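Bread diary, December, a little after nine in the evening
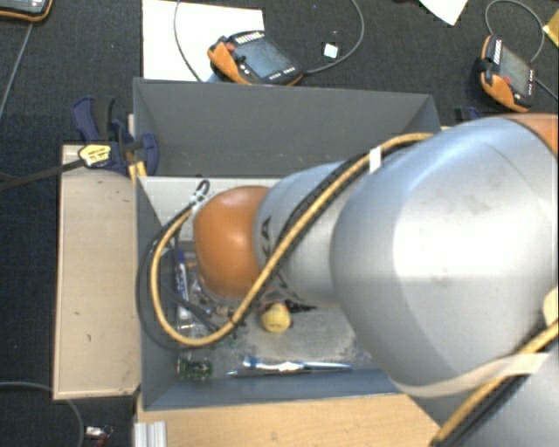 Silver-grey and orange arm over the grey bin.

The rye is out of the oven and I can't stop looking at it! I know I said the same about the last one, but this is the first loaf from the Bovside flour that has stood up properly, with a real dome and a crack running along the top, and I want to get everything down before I forget what I did.

So. I fed the starter last night before bed and left it on the shelf above the radiator, with a saucer on top. By breakfast it had climbed almost to the saucer and it smelled of green apples. The book says to wait until it smells of yogurt, but mine has never once smelled of yogurt, and I've stopped holding out for it. I took 200 grams for the dough and put the rest back in the fridge with a spoon of flour stirred in to keep it busy.

The dough was 900 grams of flour altogether, most of it the dark Bovside rye and the remainder plain white bread flour from the corner store. Salt, water, a big spoon of molasses, and a palmful of caraway crushed with the bottom of a mug (I still haven't bought a mortar, and the mug does fine). Rye dough is such funny stuff. You can't knead it, you just sort of argue with it with a wet spatula, and it sits there like river mud and you think there is no possible way this turns into bread. And then it does!

I left it in the bowl all morning and walked down to the market in Pusmont. Cold, bright, hardly any wind, with frost still on the north side of every roof. The flour stall was out and I had the loveliest long chat about milling. They grind the rye twice now, which explains why this sack feels so much softer between the fingers than the one I had in the fall. I also learned that I should be keeping it somewhere cooler than the cupboard next to the stove. The sack is now in the hallway beside the boots. Not elegant, but cool.

Came home with the following: a wedge of the hard Stistau cheese, two smoked fish wrapped in paper, a bag of walnuts in the shell, far too many parsnips. I don't know what it is about parsnips at this time of year. They were heaped up with the mud still on them and I simply kept putting them in the bag.

When I got back the dough had come up to just under the rim, all little pinholes across the top. I scooped it into the long tin with wet hands, smoothed it down, dusted it heavily with rye flour and left it again until the flour started to split. That was the bit I had wrong before. I was waiting for it to reach the top of the tin, and by then it was exhausted and went flat in the oven. This time I put it in at the first proper cracks, when it still had a good thumb's width to go. What a difference!

Oven as hot as it will go for the first quarter hour, then down low for the long stretch. I boiled the kettle and poured it into the old roasting pan underneath, and got a faceful of steam for my trouble. My glasses took ages to clear. While it baked I shelled walnuts at the kitchen table and listened to the radio, a long program about lighthouse keepers, and I was so taken up with it that I very nearly missed the timer.

The rule is that you don't cut a rye loaf until the next day. I know the rule. I have written the rule in this diary at least twice, with underlining. I am going to keep it this time, and the loaf is wrapped in a tea towel on top of the bookcase where I can see it but would have to fetch a chair to reach it.

Supper was the parsnips, roasted with the last of the honey, and one of the fish with mustard and the heel of the old loaf toasted. Very good. The old loaf is much better toasted than it ever was fresh, and I might do the same to the next failure, if there is one - dense bread, hot pan, plenty of butter.

I got the recipe notebook out afterward and copied the quantities in neatly. It's filling up at last. I bought it at the Ekpo paper shop when I first started baking and for months there was nothing in it but one recipe for soda bread and a shopping list. Now there are pages stuck together with dough and a whole section on crackers that I'd forgotten about. The seeded ones look worth another go, with the Stistau cheese.

Things to try next time: 50 grams more water, as the dough was a touch stiffer than the book wants. Fennel in place of half the caraway. Toast the walnuts and fold them in right at the end, perhaps with some chopped prunes, and bake it in the small tin so there's one to give away. I'd also like to scald a part of the flour with boiling water the night before, which is supposed to make it sweeter and keep it soft all week. I've read three different ways of doing it and they all disagree, so I'll pick the easiest.

The kitchen smells wonderful. The windows are all fogged up, there's flour on the radio, and I still have the bowl to wash. Rye sets like cement if you leave it overnight, so I'm off to do that now, and then bed. Bread for breakfast!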